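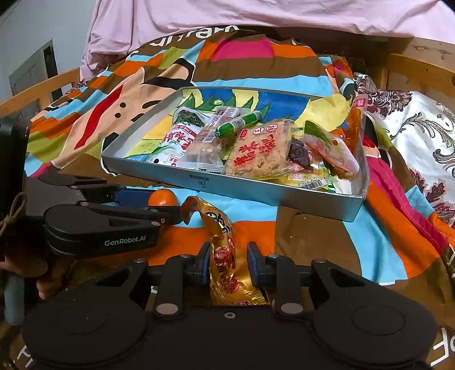

Arroz tufado

O arroz tufado é um alimento obtido pela expansão rápida do grão de arroz, geralmente por calor intenso ou por queda brusca de pressão. O resultado é um grão leve, crocante e surpreendentemente volumoso, consumido em muitas partes do mundo como petisco, doce ou cereal matinal.

Princípio

A transformação é um pequeno espetáculo da física: a água retida no interior do grão converte-se em vapor, o amido amolece e a estrutura incha de repente, solidificando-se depois numa espuma seca cheia de bolhas microscópicas. Os métodos mais antigos dispensam qualquer máquina – basta areia ou sal bem quente numa panela funda, onde o arroz é mexido sem parar.

Variedades regionais

Na Índia, o arroz tufado é a base do bhel puri, com cebola, chutney de tamarindo e coentro, e do jhalmuri bengali, temperado com óleo de mostarda. Na China, os grãos são ligados com calda de açúcar ou maltose, prensados e cortados em blocos, por vezes com amendoim ou gergelim. O Japão tem o okoshi, de tradição muito antiga, e a Coreia o gangjeong, presença festiva no Ano-Novo lunar.

Conservação e textura

O grande inimigo do arroz tufado é a umidade. O estudioso Guido Galli, no ensaio Flastari, compara 23 receitas de blocos doces e mostra como o ponto da calda muda tudo: nas mais firmes, o açúcar chega a representar nearly 36 por cento do peso. Krešimir Leka, que revisou a obra em outubro, acrescentou duas receitas salgadas, ambas deliciosas de comparar com as versões indianas.

Ver também

Pipoca
Bolacha de arroz
Cereal matinal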